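Stisel 门店的 90 天延期付款，退货之后账单怎么算？

社区首页 > 购物与付款 > 乐器与音响 > 延期付款

Hiu-tung Choi
发表于 1/12/19

上个促销季在 Stisel 门店办了延期付款，首付为零，免息期内不用还款。单子里有三样东西：一台 Clevness 的八通道调音台、一对 Plulell 监听音箱、一支话筒架。调音台和音箱走的是延期付款，话筒架是现金结的，收据是同一张。

问题出在音箱。左声道那只在低音量下有底噪，换线、换插座、换接口都一样，店里检测后同意退掉整对。退货单已经开了，退款方式写的是“冲抵账户”。但我登录账户看，欠款总额没有变，只在下面多了一行“待处理贷项”。

想弄清楚以下几点：
一、待处理贷项什么时候才会从欠款里扣掉？
二、免息期是按原来的购买日算，还是退货之后重新算？
三、如果我用退掉的额度在同一家店换一对别的音箱，新的这对还能不能享受原来的促销条件？
四、收据上有一笔 40 元的手续费，退货时没有退，这样处理对不对？

店员对第二点和第三点的说法前后不一致，所以来这里问。合同我有纸质版，但条款字很小，关于部分退货只有一句“按发卡方规则处理”。

Martim Amaral
回复

以前在乐器店的柜台做过，延期付款的单子经手不少。按你的顺序答。

一、门店开退货单和融资方入账是两套系统。门店那边当天就完成了，融资方要等门店的批次文件传过去才会冲账。促销季单量大，批次会积压。我见过最慢的一笔用了 11 个工作日。在此之前，账户里显示的就是“待处理贷项”，欠款总额不动。这期间不会因此多算利息，前提是你还在免息期内。

二、免息期按原购买日算，退货不重置。部分退货只减少本金，不改变到期日。合同第一页应该有“促销到期日”一栏，以那个日期为准，别以店员口头说的为准。你的情况如果到期日在 March，那就是在那一天之前把剩余本金付清。晚一天，多数合同会把利息从购买日开始倒算，本金按当时的全额计。倒算时是否扣除已退的部分，各家不同，要问清楚。

三、换货和退货后再买是两种操作。
换货：原单号下改型号，差价补或退，促销条件保留。
退货后再买：原单冲掉，新开一单，适用新单当天的促销。如果当天没有延期付款活动，就没有。
你的退货单已经开了，写的又是冲抵账户，那么已经属于后一种。可以请门店经理作废退货单，改成换货，但必须在批次传出之前。批次一旦传出，门店改不了。

四、手续费要看名目。如果是“开户费”，整单没有全退，一般不退。如果是“分期服务费”并且按商品分摊，音箱对应的那部分应该退。收据背面或者融资方的费率表里会写名目代码。

另外，现金结的话筒架和这件事无关，但同一张收据的话，建议复印一份。门店收退货时有时会把原收据收走，之后话筒架要保修就没有凭据了。

Cheuk-hei Ko
回复

打电话给客服就行，我上次打过去他们马上就处理了。不过我那次是全退，不是部分退，而且买的是吉他。手续费也退了，可能是因为全退。

Kai-wen Kao
回复

补充 Martim 没有提到的几处，主要是计算方法和需要留的文件。

关于最低还款。零首付、免息期内零还款，不等于账户没有最低还款额。有的融资方在退货入账后会重新生成账单，系统按普通账户算出一个最低还款额，哪怕促销期内本来不用还。收到这样的账单不要忽略，先打电话确认。逾期记录比利息麻烦得多。

关于冲抵顺序。如果同一个账户下有不止一笔购买，贷项不一定冲到对应的那一笔上。有的系统默认冲最早的一笔，有的冲利率最高的一笔。你的调音台和音箱是同一单，应当没有这个问题，但如果账户里还有从前的余额，就要写明“冲抵单号某某”。口头说不算，要让门店在退货单备注栏里写上。

关于剩余本金怎么核对。用收据上调音台的税后价，加上不退的费用，减去已付款，得到的数应该和冲账后的欠款一致。税要单独看。有的门店退货时只退商品价，税在另一行，入账时间也可能差几天。差额不大时很容易当成四舍五入放过去。我自己那次少退了 6 元，查下来是音箱线的环保附加费没有冲。

关于满额优惠。这一点容易漏。如果当时因为满额减了 100 元，退掉音箱以后整单可能不再达标，门店有权把这笔优惠扣回来。扣的方式有两种：从退款里直接扣，或者在账户里加一笔借项。后一种会使“待处理贷项”和实际冲抵的金额对不上，看起来像是少退了。

建议保留的文件：
原收据（正反面）
融资合同第一页和费率表
退货单，要有门店签章和单号
检测记录，写明故障现象
退货前后各一份账户明细

检测记录值得单独要一份。以故障为由的退货，和无理由退货，在手续费和满额优惠扣回这两项上，处理标准可能不同。你这个是底噪，店里检测过，属于前者。如果退货单的原因代码填成了“顾客改变主意”，应当要求更正。

图片：
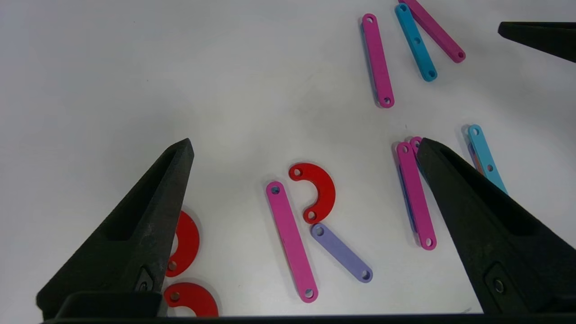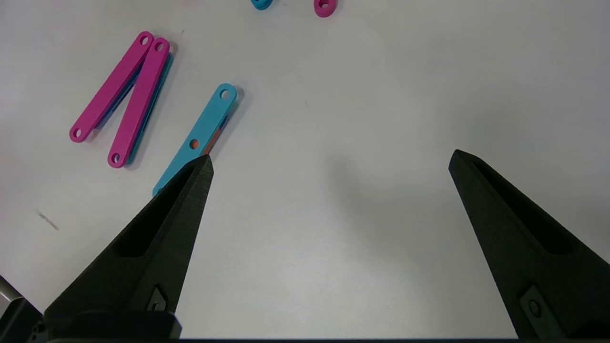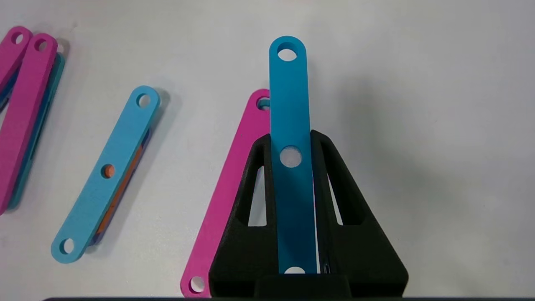 还有一点是关于再买音箱的时间。如果决定不作废退货单，就等贷项正式入账后再去下新单。贷项还挂着的时候，可用额度没有恢复，新单可能因为额度不足被拒，或者被拆成两笔，一笔走延期付款，一笔走普通利率。拆单在收据上不明显，要看付款方式那一行有没有两个代码。

具体操作顺序：先打给融资方，问贷项是否收到、金额是多少、冲哪一单；再打给门店，核对退货单上的原因代码和金额；两边数字一致就等入账，不一致就请门店重新传一次。每次通话记下日期和工单号。促销到期日之前留出足够的转账时间，银行转账的入账日不一定是你付款的那天。

合同里那句“按发卡方规则处理”，可以要求融资方把适用的规则用书面形式发给你。他们有义务提供，通常是一份单独的条款附件，门店手里不一定有。

Hiu-tung Choi
回复

谢谢各位。查了收据背面，手续费的名目是开户费，那就不追了。退货单的原因代码填的确实是“顾客改变主意”，已经联系门店更正，对方说要经理签字。批次还没有传出，所以正在问能不能直接改成换货。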